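Filtanar tabletop task pack
Simulated scenes for testing grasp policies, 274 layouts

Each layout gives one arm, one table and a few household objects. In our study, led by Raili Oksanen, we trained on four objects and kept two for the test only. The ranking of the methods stayed the same in 3 of 4 repeats.

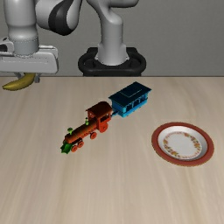 Banana in the gripper, with toy train and plate on the table.

The pack includes the scene files and the scoring script. For licence questions, please write to Baltazar Orozco.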